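The Dundano Window

The board came back from Brallia at six in the morning, wrapped in pink foam like a birthday cake, and Hussam Najjar had the lid off before the courier was back in her van.

It was beautiful! He would say so to anyone. Green as a lime, no bigger than a playing card, with 456 solder joints on it and every one of them shining. This was the little brain that would keep Dandunel pointed at the sun, all the way round the planet, once every hour and a half, for years if they were lucky. He had drawn the first version on the back of a Clegg parts catalogue in December, and now he could hold it by the edges and tilt it under the lamp.

He plugged it in. Sixty seconds to boot, the longest minute of his life, and then the green light came up and he whooped so loudly that the magpies left the roof.
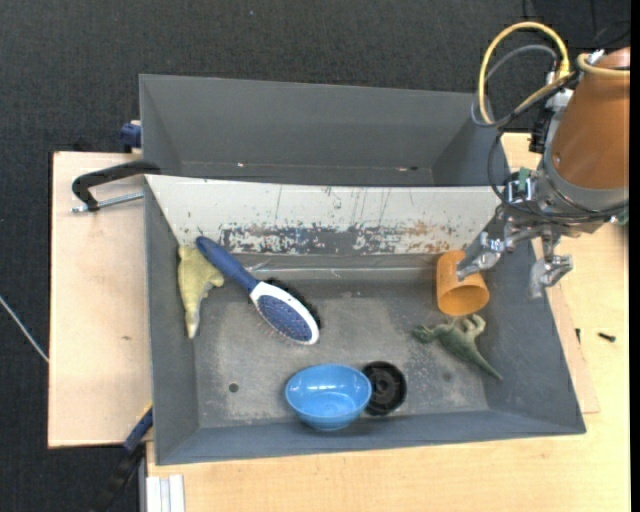 Tanner MacDonald wanted to know whether the light meant it was working or only that it had power, and could he please stop jumping near the vacuum chamber.

"Power," Hussam admitted. "But look at the colour of it!"

They ran the heater test together, side by side on two wobbly stools, eating cold dumplings out of the one tub. At 84 degrees the old board had always given up. It would send a few lines of rubbish and then go quiet, and they would go quiet too. Hussam watched the number climb. Eighty-one. Eighty-two. Tanner had stopped chewing.

Eighty-four, and the lines kept coming, neat as knitting. Eighty-five. Ninety!

"Well," said Tanner, and reached across for the last dumpling, and then put it back and pushed the tub over to Hussam's side of the bench.

Hussam ate it standing up. Then he rang Dundano to ask how soon they could have a seat on the rocket, and while the phone rang he held the receiver out towards the board so that it could hear too.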